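Erbridge Shared Workrooms
Room inspection checklist, February round
Room: 23 (the small one with the marbled worktop)
Inspected by: Elis Griffiths
Read and grumbled at by: Comfort Sowah

Marks are Pass, Pass with comment, or Fix. Please stop writing "fine-ish" in the marks column. It is not a mark.

1. Way in and floor

1.1 Door opens fully and closes by itself
Pass with comment. It closes by itself with great enthusiasm. Mind your heels.

1.2 Floor clear of trailing leads
Pass.

1.3 Fire notice on the back of the door
Fix. We have the notice for Room 3. It gives very good directions out of Room 3.

1.4 Light switch and ceiling lights
Pass. The hum has been reported before and I have nothing new to say about the hum.

2. Worktop

2.1 Surface sound, no chips or lifting
Pass. Dark grey with paler veins, a pattern that would hide a spilt cup of tea until the Easter holidays. I ran a hand over the lot, as the guidance asks, and would ask the next inspector to do the same and not trust their eyes.

2.2 Surface wiped down at end of session
Pass with comment. The sheet on the door was signed for every session, all in the same pen and, I would say, at the same sitting. Yayra Essien has been spoken to and was charming about it.

2.3 Cloths
Pass with comment. Yellow is for worktops. It has been yellow for worktops since before I came, and there is a card saying so. After use the cloth is rinsed, wrung and laid out flat. A cloth left in a heap stays damp in the middle and by the next morning has opinions. 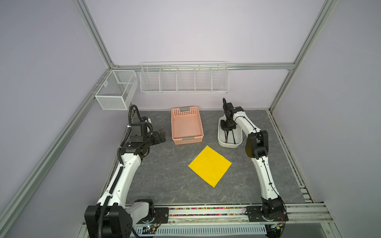 2.4 Spare cloths in the store cupboard
Fix. The box from Kellus says 100. The box from Kellus is also being used to keep the cupboard door shut, so I could not open it without the cupboard opening too. Romain Pichon has promised a new catch.

2.5 Edges and corners
Pass. Metal rails all secure to a firm push. Nothing sharp found, and I did look, having found something sharp last year with my sleeve.

3. Baskets and tubs

3.1 Pink basket free of cracks
Pass. The little holes along the sides collect fluff, so take a dry brush to them once a month. A damp one makes felt.

3.2 Grey parts of the pink basket
Pass. Wiped over, nothing loose.

3.3 White tub clean inside
Pass with comment. Clean, yes. Please remember it is a tub for putting things in and taking them out again. It is not a sink, and the person who filled it to the brim in the autumn and then tried to carry it down the corridor knows who they are, as does the corridor.

3.4 Baskets and tubs kept back from the front of the worktop
Pass. Keep to this. Anything at the front gets an elbow sooner or later.

4. Wall storage

4.1 Long wire rack level and firmly hung
Pass. Tugged at both ends and in the middle. It has five compartments, and Mal-soon Yang has drawn up a plan for what goes in each of them. The plan runs to two pages. Going by the rack, we are still at the consultation stage.

4.2 Nothing heavy stored on the rack
Pass, easily. It is hard to overload a rack with nothing in it.

4.3 Mesh basket on the left wall
Pass with comment. Fixings tight. There is a divider inside, and it has been asked more than once which side is for what. Left side for small things, right side for other small things. I am happy to be overruled.

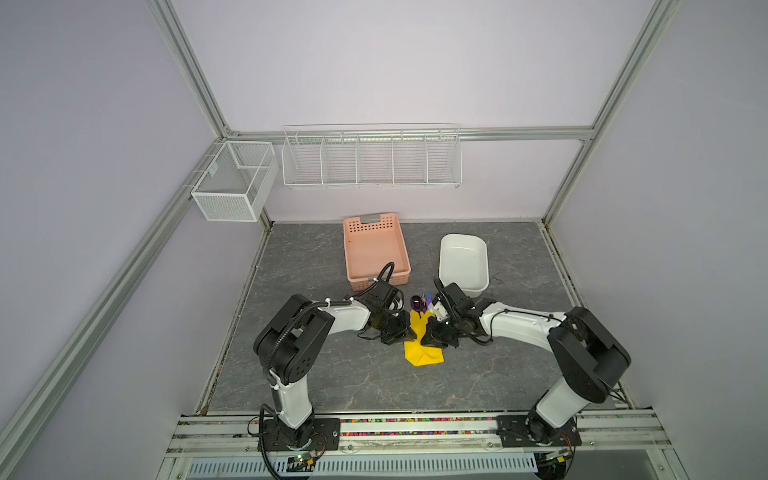 4.4 Walls clean
Pass. A pale lavender sort of grey, listed in the paint book as Imeck 3024, which will matter to whoever has to touch up the scuffs. Do not use the tin marked "nearly". I have seen the patch it made in the corridor.

5. Electrical and leads

5.1 Leads undamaged as far as can be seen
Pass. Visual check only. The proper test is done by Darko and they put their own stickers on.

5.2 No loose lead left lying across the worktop
Pass with comment. Anything thin and dark needs looking for twice on that surface. Clip it or coil it well out of reach of the tub.

5.3 Sockets
Pass.

6. Actions

Fire notice for the right room: Elis
Cupboard catch: Romain
Signing sheet, one session at a time, in real time: Yayra
Rack plan, one page if at all possible: Mal-soon
Dry brush for the pink basket: whoever has the brush

Comment from C. Sowah: Agreed, apart from 4.3. Small things on the right, please. And 1.1 is a Fix, Elis, I have the bruise.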